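Minadwood Shared Lunch
Progress report to the Pritside Fund
Period covered: January to June
Prepared by Angus Faulkner, project lead

Where we are

The lunch has run every week in the period apart from the two weeks when the hall boiler was out of action. The grant is being spent in line with the budget we agreed, with one change to the equipment line which I explain further down. We are asking for no extra money in this report. We are asking for one decision, on the dishwasher, and that is at the end.

As a reminder, the award was for three things: setting up the small room at the back of Te Moana as a place where people can sit and eat, buying tableware and basic kitchen kit, and paying for the food hygiene training. The main hall is still used by other groups and is not part of this project.

The room

The room was painted in January and the old shelving came out the week after. We had hoped to keep the shelving but the brackets had pulled away from the wall and it would have cost more to make safe than to replace. The new shelves went up in February. They are deep enough for the serving trays, which the old ones were not.

Heating is still the weak point. The radiator in that room is at the end of the run and gets warm long after the rest of the building. We have been using a small electric heater to take the chill off. It does the job for a room of that size, but there are only two sockets and one of them is behind the door, so placing it sensibly is a nuisance. I have asked the building manager for a quote to move the second socket and will send it on when it comes.

We did not buy new tables. The ones already in the building are sound and only the tops are marked, so we have covered them. Wipe-clean oilcloth was chosen over fabric after a short trial of both. The fabric cloths had to go home with somebody to be washed and did not always come back in time. The oilcloth is wiped down with spray at the end and stays where it is. The pattern is a cheerful one with fruit, burgers and chips on it, picked by the families who come in the school holidays, and it has a pink and red binding at the front edge. It does shine a good deal when the sun is on it, and a couple of people have asked to sit with their backs to the window for that reason.

Tableware

This is where we have departed from the budget. The original plan was to buy a full set of china plates and bowls in the first quarter. When we came to it, there was nowhere to wash them properly. The sink in the back room is a hand basin, and the main kitchen is booked by the nursery until 2 in the afternoon, by which time we need to be packing away.

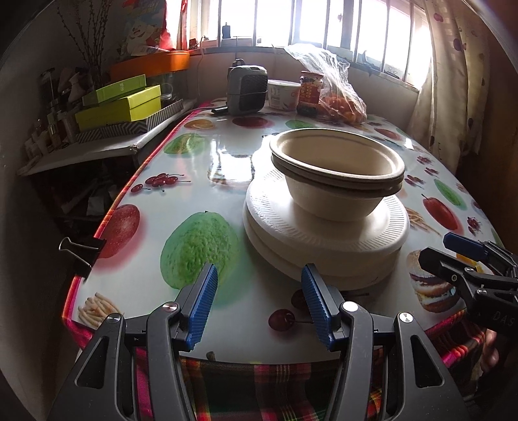 We therefore put the china on hold and have been using disposables. The plates are white with a ridged rim and hold up well under a hot meal with gravy. The bowls are the beige moulded fibre kind, used for soup and for pudding. They nest neatly and take up very little shelf space, though they can be hard to separate if they have been pressed down hard in the box. Plates and bowls both come in packs of 100 from Tarnenura, who deliver to the door.

Spending on disposables in the period was £509. That has come out of the tableware line, which leaves the rest of that line untouched. I recognise that this is not what the fund had in mind. Disposables are a running cost where china would have been a single purchase, and there is more rubbish to deal with at the end of the session. We now have a separate bin for the used fibre bowls, but the council will not take them with food waste at present and they are going in general waste. I have written to ask if this is likely to change.

We looked at asking people to bring their own plates. Three or four regulars do so already and are happy with it. We did not want to make it a rule, as some of those who come are on their way from appointments and would not want to carry a plate round with them.

Training

Level 2 food hygiene was completed by everyone who serves, 14 people in all. The course was run on site over two mornings, which worked better than sending people to the college in ones and twos. The certificates are in the folder by the door. One person has since moved away and we will need to train a replacement in the autumn.

Attendance and feedback

Attendance has been steady, with a dip at Easter. The slips we put out in May asked people what they would change. The most common answer was the temperature of the room. The next was the hour, with several people saying they would prefer to start later. We cannot move the start time at the moment because of the hall bookings after us, but I have raised it with the building manager for next year.

There were some kind comments about the room itself, mainly that it feels more like a kitchen than a hall. Two people said the plates were fine but they would rather have a proper bowl for soup - one of them wrote this on both sides of the slip.

Work planned for the next period

Move the second socket, subject to the quote.
Fit a blind to the window.
Train one new server.
Get a second price for a compact dishwasher.

Decision needed

The first price we have for a compact dishwasher, with plumbing, can be met from what remains in the tableware line, but there would then be less left for china and we would buy a smaller set to begin with. The alternative is to carry on with disposables until the end of the grant. My preference is for the dishwasher. If the fund is content with this, please let me know before the end of July so that the plumber can be booked while the nursery is closed.

Receipts for the period are held at Te Moana and can be sent on request.

Angus Faulkner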